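### 4.2 A luz de teto e o trabalho manual em pé

A literatura sobre salas de trabalho manual trata a luminária de teto como questão resolvida. Mede-se a iluminância no tampo da mesa, compara-se com o valor recomendado e passa-se adiante. Temos dúvidas sobre esse procedimento. O valor no tampo descreve uma mesa sem ninguém debruçado sobre ela, e quem manuseia objetos pequenos de pé se inclina, estende os braços e leva a própria sombra para o lugar onde precisa enxergar.

O relatório Traluvance, que serviu de base ao projeto das nossas salas, afirma que luminárias de 4.000 K embutidas em teto claro "eliminam na prática" o problema, graças à reflexão difusa. A afirmação se apoia em 50 sessões, todas com participantes sentados. Não encontramos no texto nenhuma medição feita na altura das mãos, e Awad, em comentário posterior ao relatório, já havia apontado a mesma lacuna sem obter resposta. O arranjo que adotamos é do tipo corrente, com teto branco e luminária retangular comprida, e a pessoa trabalha de pé sob ele (Figura 1).
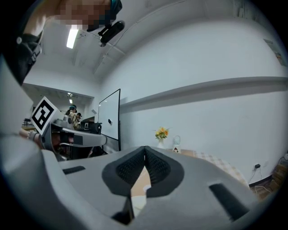
Repetimos o protocolo com outras 50 sessões, agora em pé, e obtivemos 1.222 registros de iluminância junto ao punho dominante. A dispersão foi grande. Em boa parte dos registros o valor caiu bem abaixo do medido no tampo, e a queda acompanhou mais a posição do tronco em relação à luminária do que a estatura do participante, ao contrário do que esperávamos. A roupa escura talvez contribua, por refletir menos luz para a área de trabalho, mas não controlamos essa variável e preferimos não lhe atribuir peso.

Convém também desconfiar dos nossos números. O sensor no punho gira com o antebraço, e parte da variação pode vir apenas da sua orientação. A correção proposta por Ghanem supõe movimentos lentos, hipótese que não se sustenta em tarefas de pegar e soltar. Aplicamos a correção mesmo assim, por falta de alternativa, e os valores corrigidos devem ser lidos como ordem de grandeza.

Quanto ao conforto relatado, o questionário Drernon não distinguiu as sessões mais sombreadas das demais. Pode ser que a sombra não incomode. Pode ser, igualmente, que as perguntas, redigidas para escritórios, não captem o incômodo de quem trabalha com as mãos. Os dados disponíveis não permitem escolher entre as duas leituras, e não vemos base para recomendar, como faz o relatório, a retirada da luz auxiliar de bancada.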